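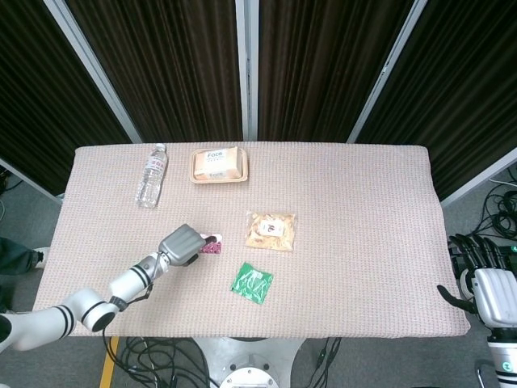 Our project was on alpaca fibre and what happens to it between the shearing shed and the yarn shop, mostly the bit in the middle which farms round here skip over. Group was me (Aisling Horgan), Éabha Lynch and Solomiia Melnychuk. Supervisor Teresa Corrigan. We had to pick a cover for the stand as well and went with a pale pink cloth, fine texture, since brown and fawn fleece gets lost on anything dark. Tried it with white fleece too, less good.

Where the fleece came from
Two farms, Lidska and Breathnach. Lidska shears in May, all huacaya. Breathnach has a few suris but we didn't get any of those. Aldo Sartori at Lidska let us take seconds (neck and leg) and one full blanket. Paid him 40 euro for the lot, receipt is in the folder.

What we did
Skirted it on a mesh frame. Picked out hay, burrs, a fair bit of dung. Weighed before and after. The blanket went from 1,000 g to 850 g so 150 g was lost just in skirting, more than the farm had told us to expect. Then washed in net bags, hot water, no rubbing. First bag felted at one end becuase the rinse was colder than the wash. Our fault. Second bag fine.

Carding
Hand cards borrowed from the Wendach spinning group. Slow. Éabha did most of it. Neck fleece carded badly, short bits everywhere, ended up as little lumps in the yarn. We kept 400 g of the blanket for spinning and used the seconds for felt insoles.

Problems
- Scales only read to 10 g so small samples are a guess
- no proper way to measure fineness, went by feel
- Cloltex mill has a minimum order far above what we had, so no mill comparison. Wanted this from the start
- dried the first batch in the sun by mistake

If we did it again
Sort at shearing, on the day, not from the sack a week later. Label every bag. Solomiia wants to try dyeing with onion skins and theres enough left for that. Insoles still being worn in, results to go in the appendix by Monday.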